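Rorkex opens tableware handling set to research groups

PRUNSTEAD, 11 May 2026 – Rorkex has released the first part of its tableware handling set, a collection of 3242 recorded episodes in which a two-armed robot is guided by an operator through short tasks with spoons, bowls and plates. The set is meant for groups training manipulation policies from demonstration. It was recorded under the project name Mahawong and is available on request from the company's data office in Prunstead.

Each episode holds the joint positions of both arms, the opening of both grippers, the operator's commands and the video from the head camera, all on a common clock. A written task line is stored with every episode. The wording of the task line is fixed before recording starts and is not edited afterward. Episodes in which the operator drops an item are kept and labeled, and the label gives the time of the drop.

Spoons were chosen as the main item for the first release. A spoon is thin, reflects light and lies close to the table, and a small error in gripper height is enough to miss it or press it into the surface. The handle and the bowl of the spoon also call for different approach angles. "Our earlier policies were fairly good with blocks and cups and poor with cutlery," said Aurelia Moser, who leads data collection at Rorkex. "We had very few examples of a flat item being picked up from bare wood, so that is what we went and recorded." 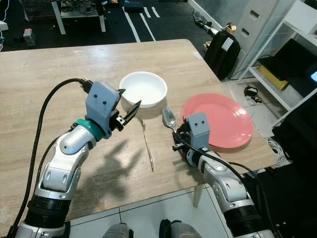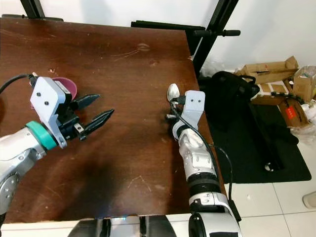 Spoon held in the right gripper, left gripper open.

Table surfaces are varied on purpose. A policy trained on a single tabletop tends to learn the color of that tabletop along with the task, and its success rate falls when the table is changed. The collection plan therefore lists light and dark surfaces separately, and no operator records more than 200 episodes in a row on the same one. Dishes are moved between episodes by hand. Lighting is left as found in the room, and shadows from the arms are not corrected in the video.

Operators work in shifts of 4 hours with a break after 2. Kibet Laizer, who wrote the operator guide, said that pace was the hardest thing to hold steady. "People speed up as they get used to the controls. If the approach gets too fast, the gripper commands bunch up and the episode is less useful for training. We ask for the same speed at the end of the shift as at the start."

Review is done in two passes. The first is automatic and rejects episodes with missing video or gaps in the joint data. The second is done by a reviewer who did not record the episode, and who checks that the task line matches what was carried out. Operator names are removed before release.

The second part of the set, recorded at the Gelturness site beginning in March, is in review – it adds handovers between the left and right arms. No release date has been set.

Requests for access should state the name of the group and the intended use. Technical questions about file layout go to Konrad Ruchti, and press inquiries to Beryl Kershaw, both at the Rorkex office in Prunstead.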